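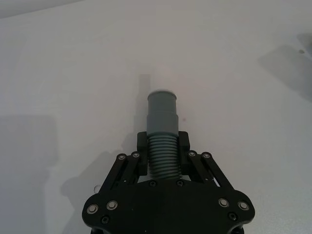

# Dokelholm Small Parts

A catalog of small plastic parts, the kind that live in a drawer until somebody throws them out and then needs one the next morning. It started as a cleanup of the workshop in Dokelholm and became a dataset when the spreadsheet got too wide to print.

Current version dated 14 Feb 2022.

## What's in it

| Item | Count |
|---|---|
| Records | 1739 |
| Distinct parts | 300 |
| Part families | 28 |
| Records with no known use | 98 |

A record is one part on one occasion. Parts that wandered back to the bench got a second record, and a few got far more than they deserved.

Families are spacers, sleeves, caps, plugs, feet, bushings and so on down to `misc_round`, which is where arguments go to rest. Grey cylinders are the biggest headache. A spacer and a sleeve can look the same from the side, and we settled it by what the drawer label said, if the drawer had one.

## Fields

- `part_id` — stays with the part for life
- `family` — one of the families above
- `color` — plain words only. "Grey" covers everything from fog to battleship. We spell it with an e because the first person to type it did.
- `length_mm`, `width_mm` — calipers, one decimal place
- `drawer` — where it was found, not where it belongs
- `use` — free text, often blank
- `notes` — free text, sometimes rude

## How the parts were sorted

Everything was tipped out onto a pale table, wiped, measured and put in a labeled bag. Two label schemes are in play. Bags marked Ilis follow the old drawer numbers. Bags marked Laur follow the new ones, which were meant to replace the old ones in January. Both survive. `drawer_map.csv` converts between them, except for the bottom row of the cabinet, where the two schemes swap places.

## Known problems

- White parts are underrepresented. They are hard to find on a pale table, and we suspect several went out with the paper towels.
- Lengths in the Jetari batch were taken with calipers that didn't close to zero. Use the `length_fixed` column for those.
- `cap` and `plug` overlap. A cap goes over, a plug goes in, and some do both badly.
- Anything flexible was measured at rest. Please don't write in about the bushings.

## Using it

Fine for sorting exercises, label testing, or working out what fell off your chair. Don't order replacement parts from these measurements. We tried it with the feet for the bench, and the bench still rocks.

Corrections are welcome as pull requests. Quote the `part_id`, and leave the `notes` column alone unless yours is better.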